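Gillell puts a folding arm on the laundry bench

19 September 2026

Small laundries have had few choices in automation. The tunnel folders sold to hospitals need a steady stream of identical sheets and a hall to put them in. Gillell, a supplier based in Starovwood, is offering something smaller: a single-arm kit called Slanina, rented by the month, that folds T-shirts and towels on an ordinary bench.

The kit consists of the arm, a wrist camera, a control box and the Enby software. The customer provides the table. Gillell asks for a matt surface and a cross of coloured tape, which Enby uses as a fixed reference when it works out where a garment lies. Light grey knitwear is a fair test, as plain fabric gives the camera little but edges and creases to go on.
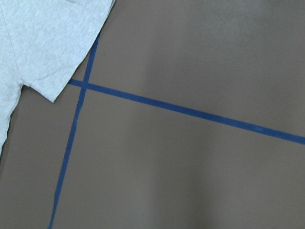 Does the table have to be bolted to the floor? Any bench that doesn't rock will do, though the reference must be taught again if the arm's base is shifted.

Rental is 900 a month in euros, with a deposit of 3,000 and a minimum term of 12 months. Gillell quotes some 1,000 folds between checks of the gripper pads. Our own trial was too short to confirm that figure. Set-up took a morning, most of it spent on the reach limits — the manual covers these badly.

Short sleeves were handled well once the shirt was flat. Shirts delivered in a heap still had to be spread by hand, and Gillell makes no claim otherwise. A second arm for spreading is planned for March.

Teaching the reference is done with the bench cleared. The software looks for the crossing first and then follows the strips outwards. Tape edges need not be perfect, but a lifted corner should be replaced. 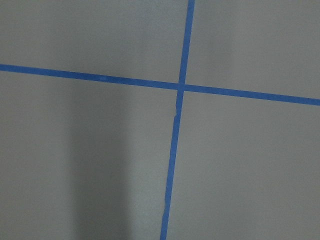
Blue tape reference cross on the grey bench surface.

Slanina suits a shop with one or two garment types and a member of staff close by. For mixed loads, hand folding remains quicker.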